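Section 4. Setting up the arm for a shift

Read this section before you touch the start key. It was written by the floor staff at the Undport kitchen-goods plant after the first season with the Gusance arm, and it replaces the four pages the installer left behind. Those pages said the arm would "free operators for higher-value work." The operators are still at the bench. What has changed is what they do there, and this section tries to be plain about it.

4.1 What the arm does and does not do

The arm picks up round metal parts from the bench and places them in the tray for packing. It does not inspect them. It does not know a scratched part from a good one, and the sales sheet that hints otherwise should be ignored. Inspection stays with the bench operator, as it was before.

The arm also does not clear its own mess. If a part lands in the wrong place, the arm will go on reaching for where the part ought to be until someone stops it.

Note: The Parnier dashboard in the supervisor's office shows a figure called "hands-free time." This counts every minute the arm is moving, including minutes when the operator is standing next to it with a finger on the stop button. Do not use it to plan breaks or staffing.

4.2 Before you start

1. Check the shift sheet for open faults. If the last shift left a fault open, do not start the arm until it has been signed off. A verbal "it's fine now" is not a sign-off.

2. Put the mode switch to HOLD. The green lamp should be off. If the lamp stays on in HOLD, lock out the cell and call maintenance.

3. Wipe the bench top with a dry cloth, then with a damp one, then dry again. Old scuffs will not come out and do not need to. Loose grit does need to come off.

4. Look over the bench top for cracks. A fine line in the surface may stay in service if you cannot feel it with a fingernail. Mark anything you can feel on the sheet.

5. Check both finger pads. Press each one sideways with your thumb. A pad that shifts must be changed before the shift, even if the arm ran all right the day before.

6. Take off rings, lanyards and loose gloves.

CAUTION: HOLD stops the arm from starting a new move. It does not take pressure off the fingers. If a part is gripped when you switch to HOLD, support the part with your other hand before you open the fingers.

4.3 Teaching the pick point

You will need to do this at the start of every shift and after any change of part. The manual from Gusance says once a month. We tried once a month in August and stopped on the second Tuesday.

1. Set one part on the bench, shiny side up, with clear space on every side of it.

2. Turn the mode switch to TEACH and take the pendant off its hook. Speed is limited in this mode. It is still quick enough to bruise a hand.

3. Jog the arm until the fingers are low over the bench, beside the part and clear of the rim. Leave a band of bare bench between the fingertips and the metal.

4. Close the fingers until they nearly meet. Do not force them shut.

5. Check the wrist camera view on the pendant. You want to see the rim as one clean curve. Polished parts throw back reflections of whatever is near the bench, and the arm may take an edge in the reflection for the edge of the part.

6. If the pendant draws its blue outline anywhere except on the rim, move whatever is being reflected, or turn the lamp, and take the view again. Do not press ACCEPT and hope.

7. Press ACCEPT. The pendant will show a position code. Write it on the shift sheet. The arm is supposed to store it, and usually does.

8. Run program 46 (single pick, slow). Watch the whole move with the pendant in your hand.

9. Run program 46 a second time. If the second pick is off and the first was good, re-teach from step 1.
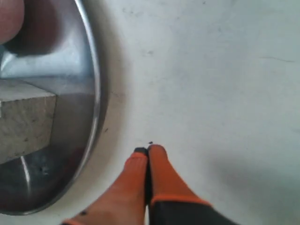 Fig. 4-2. Wrist camera view for step 5. Fingers nearly closed, clear of the rim. Note the reflections in the polished face and the specks still on the bench top.

Note: Specks as small as the ones in Fig. 4-2 are enough reason to wipe again. The software is said to ignore them. Fault 107 (object not found) is the one we see most, and a second wipe clears it more often than a restart does.

4.4 Running

1. Put the guard in place and turn the switch to AUTO.

2. Stay within reach of the stop button for the first full tray.

3. After the first tray, you may work at the inspection side of the bench. You may not leave the cell. The arm was sold to us as something one person could watch from across the room, two cells at a time. Until the written work instruction says so, it is one person per cell.

4. If the arm stops, read the code before you clear it. Write the code down even if it clears at once.

CAUTION: Never reach past the guard to nudge a part into place. It is the most tempting thing to do at this bench, especially when the tray is almost full and the arm is hunting. Press stop, switch to HOLD, then move the part.

4.5 Logging, and what the log is for

The controller keeps its own log. At the last reset the counter stood at 3769 picks, and it counted every closed grip as a pick, with or without a part in the fingers. For that reason the paper sheet is the record that matters. Fill in stops, re-teaches, pad changes and any part you had to place by hand.

Hand placements are the line most often left blank. People feel they are owning up to something. Please fill it in anyway. When the Polishchuk contract came up, the staffing plan was drawn from the controller log alone, and it showed a bench that hardly needed anyone. The operators knew better and had nothing on paper to show it.

Time spent teaching, wiping and clearing faults is working time. It is to be entered under "cell work," not under "idle." If the terminal will not offer you "cell work," enter it on the sheet and tell the shift lead.

4.6 End of shift

1. Let the arm finish its move, then switch to HOLD.

2. Open the fingers and check that nothing is held.

3. Jog the arm to the park position. Do not push it there by hand.

4. Wipe the bench top and look over the finger pads again.

5. Hand the sheet to the next operator in person. If there is no next operator, clip it to the guard.

For pad changes, see Section 6. For fault codes, see Section 7, which is incomplete. Add to it in pen.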